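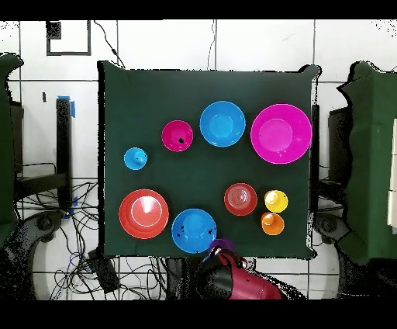 **Ticket 1790: Oturent tabletop kit, grip check fails on nested cups**
**Opened by:** Dumisani Pretorius, Vurkthorpe
**Opened:** 15 May 2020
**Status:** open, waiting on Werkolholm

Hi all, me again! First the good news, so you don't think I only write in to complain. The Oturent kit is up, the arm homes cleanly, the calibration you talked me through last time is holding, and I've got the bowl-and-cup demo running on the green cloth with the Msimang planner doing the thinking. We're still in the trial period, and I'd really like to say yes to this thing. But I've hit a snag with the grip check, and I've been chasing it long enough that I'd like another pair of eyes on it.

What happens is this. I ask for a cup. If the cup is standing on its own, fine, the arm goes over, closes, lifts, and drops it in whatever bowl I named (it's honestly pretty fun to watch). If the cup is sitting inside something else, or leaning up against something, the gripper closes and then the whole job stops with:

`GRIP_CHECK 247: width outside expected range`

The arm just holds its pose after that. I have to clear the error by hand, open the gripper from the panel and start over. No crash, no weird noises, nothing dropped.

**What I'm running**

- Oturent kit with the two-finger gripper that came with it
- Msimang planner, default settings except where I say so below
- overhead view for picking, side view just so I can see what went on
- plastic bowls and cups in mixed sizes, bright colors

**What I tried first**

Restarted everything, obviously. Same error. Then I redid the gripper zero with the fingers fully closed, same error again. I turned the closing speed down and raised the settle time to 200 ms, thinking maybe it was reading the width before the fingers had stopped moving. That got rid of a few stray warnings I'd been getting on the bowls, so I'm leaving it that way, but 247 didn't budge.

Next I wanted to know if it was the color. I had a theory that the purple cup was giving the planner trouble, because you can kind of see through it, and I figured it was guessing the rim wrong. So I put the purple one inside the small orange-red bowl and left the yellow and orange cups off on their own. 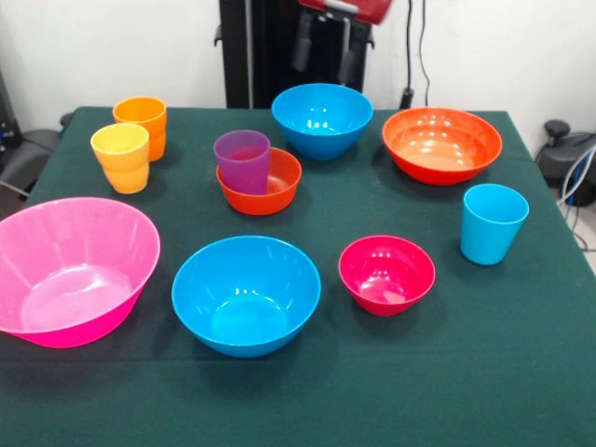
My color theory didn't last long. Out on the bare cloth, the purple cup gets picked up every single time. Put it in the bowl and I get 247. Then I swapped in the yellow cup and got exactly the same thing, fine on the cloth and 247 in the bowl. So I'm pretty sure it's the nesting and I'll stop blaming the purple one.

I also checked whether the fingers were catching the bowl's rim on the way down. I slowed the approach way down and crouched next to the table with my chin practically on the cloth, and I don't think they are. They come down clear of it, they close on the cup, and the error pops up a beat later.

**Reply from Werkolholm support (pasted in so it's all in one place)**

> Thanks for the detail. Error 247 compares the measured finger width with the width the planner expected for that object. When two objects overlap in the overhead view, the planner can merge them and expect something much wider. Please turn on "show object outlines" in Msimang, repeat the pick, and tell us how many outlines are drawn. Please also try a pick where one cup partly covers another.

**My update**

Okay, so this was useful! With outlines on, the nested cup and its bowl come up as one blob with one outline. The planner then works out the width from the blob, expects something bowl-sized, and gets grumpy when the fingers close on a cup. Makes sense now that I'm looking at it.

For the partly covered test I used the magenta cup over the red-orange one and told it to take the magenta. I left the other stuff where it was so we'd be comparing like with like.
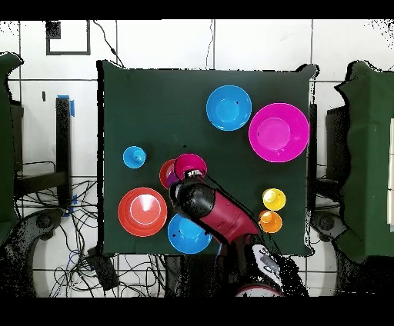 I ran that one 3 times. Twice I got 247, with one outline drawn around both cups. The other time I got two outlines and no error, and the job carried on to the end like nothing was ever wrong. I hadn't touched any settings in between. I did have to set the cups back by hand for each run, so I can't promise they landed in the very same spot, and maybe a hair's difference is enough to tip it one way or the other.

One thing I noticed while I was staring at the outlines: the yellow and orange cups, which were nearly touching over on the right, got their own outlines on every run. So close together is okay, and on top of each other isn't, or at least that's how it looks from my end.

**Workaround for now**

If I switch the grip check from "strict" to "warn" in the job settings, the arm finishes the pick and writes 247 to the log without stopping. I don't love it. The check is a big part of why we picked this kit to try out, and with it on "warn" I'd have no way of catching a pick where it really did grab two things at once. Fine for a demo with me standing there, not something I'd leave going over lunch.

**What I'd like to know**

1. Can I set the expected width per object by hand? I'd happily measure every cup and bowl we own and type it in.
2. Is there a setting for how eager the planner is to merge outlines? I looked through the Msimang menus and the closest I found was "edge smoothing," which I left alone.
3. The release notes mention depth-based splitting coming in September. Is that for the Oturent kit too, or just the bigger ones? And could we get on an early build if so?

I've attached the log from the purple cup runs and the three magenta runs. Outlines are saved with the magenta ones only, sorry, I hadn't turned them on yet for the rest. I can redo the purple set with outlines if you need it, just let me know before I pack the cups away.

Leaving the job on "warn" until I hear back.

Dumisani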